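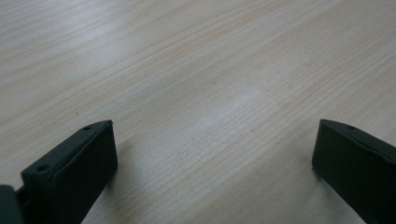

"How long does the trial last?"

"Sixty days, and the kit goes back in the same box."

Pentti Rautiainen wrote 60 on the back of his hand, where he wrote most things. The man from Mimmont had a printed sheet with all of it on, but he had kept hold of the sheet.

"And if we keep it?"

"Then you pay by the month. There's a price for one pair of grippers and a better price for four."

"We'd only want one."

"Most workshops say that at first," said Christos Triantafyllou. He had driven to Murncombe that morning and still had his coat on.

The workshop mended clocks. Pentti had two benches, a lathe and one employee, Debashish Mondal, who had come for a summer and stayed nine years. The idea of the kit was that Debashish would do his ordinary work with the gripper in his hand, picking up a part and putting it down, over and over, and Mimmont would take the recordings away and train an arm on them. In September the arm would arrive. It would sort screws.

"I can sort screws," said Debashish.

"You hate sorting screws."

"I do hate it. I can still do it."

Christos explained the charging. He explained that the fingers could be changed by loosening the bolts, and that a spare set cost 76 pounds. Pentti wrote this down too, further up his wrist.

Debashish tried it on a brass collet. He dropped it. He tried again and got it as far as the tray, and then he went on to the next one without being asked. He was slow with it. He held his breath when he closed the trigger, the way he did when he was setting a hairspring.

"How many of these do you need?" he said.

"For a single task, 100 good ones. More is better."

"And dropped ones?"

"Mark them as dropped. Stelios Ververidis goes through everything at our end."

"He watches all of it?"

"That's his job."

Debashish thought about Stelios Ververidis, in an office somewhere, watching a pair of fingers go back and forth over a bench. He picked up another collet and set it down more neatly than he had the last.

Pentti signed at the bottom of the sheet once he was finally given it. He asked whether the arm made a noise, and Christos said it hummed a bit. He asked whether it would mind the chimes. Christos didn't seem to know how to answer that and said he would check.

When the van had gone, Pentti put the kettle on. Debashish was still at the bench.

"You can stop now," Pentti said. "It's gone five."

"I've got eleven," said Debashish. "I'll do up to twenty."

Pentti brought his tea over and left it well away from the tray.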